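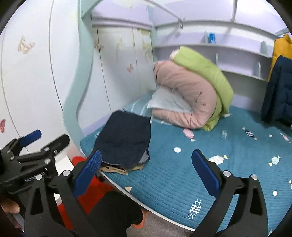 Pink and lime quilt, folded, with a pile of clothes beside it.

Prolla Leave Tracker
Paid time off and sick leave for small employers
$283 per year, one workplace

Most small businesses keep track of vacation days in one of two ways. There is a spreadsheet that only Linda understands, or there is Linda. Prolla replaces the spreadsheet. Linda can stay, and she may finally get to use some of her own days.

Prolla keeps a running balance of paid leave for every person on your payroll. You enter the rules once: how fast leave builds up, how much carries over, what happens when somebody drops to part time in February and comes back full time before the summer. After that the balances update with each pay period, and your employees can look them up without walking over to your desk and standing there.

What it handles

Accrual by hours worked, by pay period or as a lump sum at the start of the year. Mixed rules are fine. If your warehouse earns leave one way and your office another, and there was once a good reason for it, Prolla will go along with that.

Carryover limits, with a warning to the employee before anything expires. You choose how early the warning goes out. We suggest earlier than you want to.

Sick leave kept apart from vacation, or pooled with it. Switching between the two in the middle of a year is possible but takes patience – read the setup guide first, all of it.

Final payout figures when someone leaves, broken down by leave type, with the pay rate used shown on every line. People who are quitting tend to check the math.

Years with 53 weekly paydays. Yes, they happen. Prolla asks you whether the extra payday should earn leave and then remembers what you said.

What it doesn't handle

Prolla does not run payroll, and it does not give legal advice. Leave rules vary by state and sometimes by city, and you are still the one who has to know which ones apply to you. It also can't settle who gets the Friday before a long weekend. It will show you that four people asked for it, in the order they asked, and then leave the room.

Plans

Prolla Single: $283 per year. One workplace, one set of holidays.

Prolla Group: $2,890 per year. Several workplaces, separate rules for each, and 2 administrator logins. Extra logins can be added from the billing page.

Both plans include import from a spreadsheet. Merged cells will be rejected, as will a column headed "misc."

From a customer

"We had been rounding everyone's leave down for years without meaning to. Prolla found it the first afternoon. It was an expensive afternoon, but the crew was very nice about it."
– Tormod Öberg, Padholm Cabinet Works

Prolla is made by Aven. Printed setup guides are supplied by Haugland and ship separately, usually after you've worked it out yourself.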